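I'd gone up to Gremau to hear about a gripper that kept letting go, and the technician who runs the sessions there had the kettle on before I'd found a chair. She's been at it two years and talks fast (I gave up on my notebook and just listened!).

"It was a Sunday, of course," she said. "We were 865 grasps in and I thought, lovely, we'll be home for tea. Then the thing drops a mug." And then another, and another – 13 drops before lunch, all on the same unit, all with the fingers reporting that they were properly shut.

Her first guess was the software, and she lost most of the afternoon to it. The people at Ongart, who write the control code, went through the logs with her over the phone and found nothing odd at all.
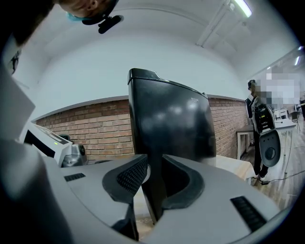

One of the hand-held grippers at Gremau, with its black finger seated in the grey housing.

What gave it away was a wiggle. "I picked it up to move it out of my way and the finger rocked. Only a tiny bit, but it rocked!" The base had worked loose in its socket, so the tip slid sideways whenever there was any weight on it. She rang Gillanard, who mould the parts, and they owned up to a soft batch. Eight units went back in a box that same week.

I asked whether anyone had been hurt. "One bruised toe. Mine." She was crosser about the paperwork: the start-of-day check, borrowed from the Karham site, had no line in it for tugging the fingers. It has one now, and she does it twice.

The replacements came in May and she's still using them.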